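Setting up a table-clearing job in the shared workshop

Before you write any motion code, fix the layout. Clamp the arm's base stand next to the table and put a lined bin hard against the table edge, within reach.
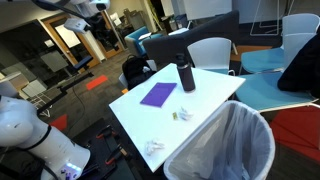 Mark the stand position on the floor with tape. Ours shifted 40 mm in August and every saved pose was off.

Next, put out the props. Jordan Mottram's list has two kinds: things to throw out and things to leave alone. Use soft rubbish first, as tissues forgive a bad grip.
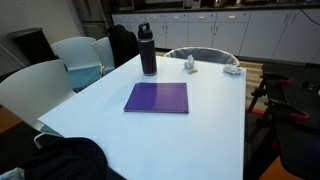

Notebook and bottle stay; tissues go in the bin.

Run the arm at 5 per cent speed and hover over each item before closing the gripper. Check that the cable has slack at the wrist. If the colour threshold in Dremis misses white on white, dim the overhead lights and try again.
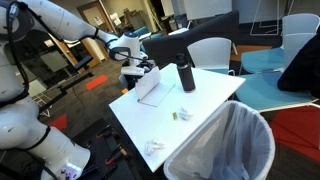

Gripper above the table, finger down.

Save the poses once all hovers line up.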